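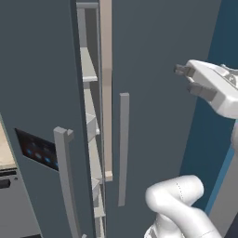

Kendra Gagnon objected, when an early draft of this section went around, that we were asking too much of a food diary, and that people who know they are being watched eat better on paper than they do at the table. We took the point to heart, and a good deal of what follows was rewritten with her worry in mind.

4.2 Salt intake and evening blood pressure

Participants in the Kosum cohort were asked to write down everything they ate and drank for 8 weeks, and to take their own blood pressure at home every evening before bed, seated, with the cuff on the same arm each time. Of the 3000 adults who enrolled, most kept up the evening readings very faithfully, and we remain grateful to them, as it is no small thing to sit quietly for a few minutes at the end of a long day. The diaries were patchier, particularly on Sunday, when many families eat together and it is hard to say afterward how much of the shared dish landed on one's own plate.

For the main analysis we sorted people by their average daily sodium, with 3000 mg as the dividing line. Those below the line had lower evening systolic pressure than those above it, and the gap held up after we allowed for age, body weight, smoking and blood pressure medicine. It was widest among people who had entered the study with pressure already on the high side, much as Tymoshchuk had found in the smaller Trorov pilot, and it was slight among the youngest participants.

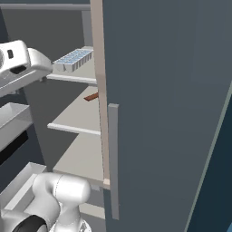
Figure 2. Kitchen refrigerator, door open (simulated view).

We then looked at where the sodium came from. Bread, canned soup and cured meat made up the larger share in nearly every household, with the salt shaker well behind, so advice that stops at the shaker probably misses a good part of the problem. Coming back to the question of honest reporting, we repeated the analysis using urine samples from the Tufa clinic subgroup. The association was somewhat weaker there but pointed the same way, and Zakhar Tymoshchuk, who ran these samples, saw no sign that heavier eaters of salt had left out more than the others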